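Oltgate Pauses Two-Arm Practice Cells After Gripper Fault, Shares What It Has Learned So Far

Feb 1, 2020

Oltgate, the maker of small two-arm robot cells for training rooms and repair shops, is asking customers who run its Zalto cells to stop using shared handovers until a software update is installed. We know many of you have built your whole week around these machines, and we are truly sorry for the bother this will cause.

The trouble first showed itself in September, when a Zalto cell at our Nowakowski workshop was passing a part from one arm to the other. The left arm stopped where it should have, but the right arm kept closing in for 17 millimeters past its set point before the force limit tripped. Nobody was hurt, and the doors were shut the whole time. A wrist bracket was bent and a length of cable had to be replaced, and for a little while we hoped that would be the end of the story.

It wasn't, I'm afraid. Our engineers went back and ran 2,589 handovers on the same model of cell, with the arms at many different heights and angles, and the fault came back in 218 of them. In every one of those runs the two arms were working close together over the middle of the floor, and the position report from one arm was reaching the other too late to be of much use.
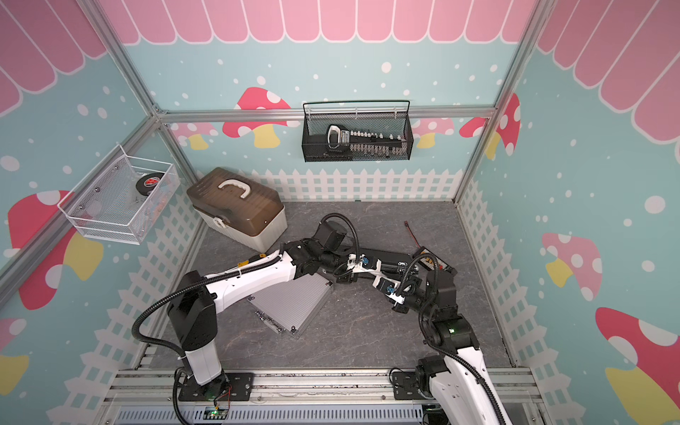 The two arms of a Zalto cell with their ends nearly touching over the floor of the workspace.

"I would so much rather call people up with good news, but if you have one of these cells in your building, you deserve to hear from us plainly and early," said Felicja Rutkowska, head of product safety at Oltgate. "The force limit did its job each time, and I'm thankful for that, but it's meant to be the last thing standing between you and a problem, and we don't want anybody leaning on it day after day."

The notice covers 400 cells with the Brarero motion controller. Cells with the older controller handle the timing in another way and are not affected.

Until the update is in place, customers should run one arm at a time, with the other parked and its motor power off. Please keep the doors closed during any powered motion, and check the wrist cables for rubbing or sharp bends before starting up. If an arm has already gone past its set point, leave the cell switched off and get in touch with us before moving anything by hand.

The update is free, and so is any wrist or cable repair that goes with it. Customers can book a visit through their usual Oltgate service contact.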